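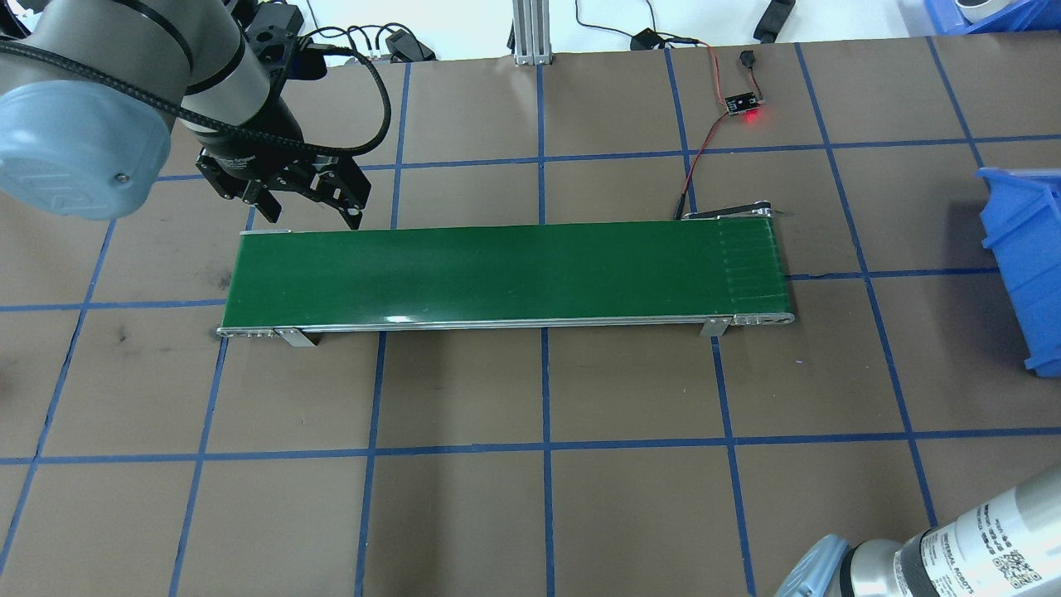 Grünes Band, silberne Schiene.

Ich war im März zum ersten Mal seit Jahren wieder richtig zu Fuß unterwegs, also mit Rucksack und Stöcken und einer Thermoskanne, die im Auto schon ausgelaufen ist. Das Ziel war die Drurnuvska, und wer jetzt nachschlagen will, viel Spaß, ich habe sie auf meiner alten Karte auch erst beim dritten Hinsehen gefunden. 693 Meter hoch, oben Wiese, unten Fichten, dazwischen ein Weg, der auf dem Papier gemütlich aussieht. Auf dem Papier!

Mitgekommen ist Jolán Bognár, die ich noch aus der Zeit im Chor kenne und die im Gegensatz zu mir nie aufgehört hat zu wandern. Jolán geht bergauf so, wie andere Leute zum Briefkasten gehen. Ich dagegen habe nach der ersten Kehre die Jacke ausgezogen, nach der zweiten den Pullover, und nach der dritten habe ich so getan, als müsste ich ganz dringend ein Stück Moos anschauen. (Es war sehr schönes Moos. Knallgrün, mit kleinen Sternchen drin.)

Vorher hatte ich tagelang über Schuhe nachgedacht. Meine alten Stiefel, die von Skelura, haben mich damals über so ziemlich alles getragen, aber die Sohle ging vorne auf wie ein Froschmaul. Kleben? Neu besohlen? Neue kaufen? Ich war im Laden, habe zwölf Paar anprobiert - gut, gefühlt zwölf, es waren wohl eher sechs - und bin dann mit einem Paar Socken wieder raus. Am Ende hat der Schuster bei uns in der Straße die alten noch einmal neu besohlt, und ich könnte ihn dafür umarmen. Nicht eine Blase, den ganzen Tag nicht.

Was ich völlig vergessen hatte: wie laut so ein Wald um die Jahreszeit ist. Unten am Bach war das Wasser so kräftig, dass wir uns fast anschreien mussten, und weiter oben hämmerte irgendwo ein Specht, immer kurz, dann Pause, dann wieder. Jolán meinte Schwarzspecht, ich meinte Buntspecht, gesehen haben wir keinen von beiden. Dafür ganz viel Seidelbast, rosa und duftend und leider giftig, also schön Finger weg.

Irgendwo auf halber Höhe steht eine Bank mit einem Schild, auf dem »Gipfel 1.000 m« steht. Tausend Meter, das klingt nach einer Viertelstunde. Wir haben fünfzig Minuten gebraucht, und ich schwöre, wir haben nicht getrödelt. Der Weg ist nach dem Winter an zwei Stellen einfach weg, da liegen Fichten quer, und man klettert drüber oder kriecht drunter durch. Ich habe beides probiert. Drüber ist würdevoller, drunter geht schneller, und danach hat man Nadeln im Kragen bis zum Abendessen.

Oben war dann Wind. So ein Wind, bei dem man die Brotdose mit dem Knie festhält. Wir haben uns hinter den Steinhaufen gesetzt und Käsebrote gegessen und dazu die letzten Apfelschnitze, die schon braun waren, aber egal, da oben schmeckt einfach alles. Der Schnee auf den höheren Bergen gegenüber sah im Mittagslicht aus wie frisch gebügelt. Jolán hat erzählt, dass sie im Sommer auf einen Gipfel mit 2.635 Metern will, über Nacht mit Hütte, und ob ich nicht Lust hätte. Ich habe sehr lange gekaut.

Lust habe ich schon. Ich habe bloß auch Knie. Beim Abstieg haben die sich dann auch gemeldet, erst das linke, dann aus Solidarität das rechte, und die letzten Meter zum Parkplatz bin ich rückwärts gegangen, was wohl lustig aussah, jedenfalls hat uns eine Familie mit Hund sehr freundlich gegrüßt. Die Stöcke waren übrigens geliehen und für mich zu lang eingestellt, das habe ich aber erst gemerkt, als wir schon am Auto standen. Tja.

Zu Hause dann Badewanne, Linsensuppe, um halb neun ins Bett. Am nächsten Morgen kam ich die Treppe nur seitlich runter und habe trotzdem beim Kaffee schon wieder die Karte ausgebreitet. Hinter der Drurnuvska gibt es nämlich noch einen zweiten Rücken, flacher, mit einem Weiher auf der Rückseite, und wenn man früh losgeht, müsste man beides an einem Tag schaffen. Jolán weiß noch nichts davon. Falls von euch jemand den Weg um den Weiher kennt: Kommt man da im April schon trocken durch, oder brauche ich Gamaschen? Schreibt mir gern in die Kommentare!

Zuletzt im Blog
Linsensuppe, diesmal mit Essig
Alte Karten richtig falten (ein Versuch)
Masstead oder Fothergill? Zwei Rucksäcke im Flur
Warum ich wieder im Chor singe
12 Dinge, die immer im Auto liegen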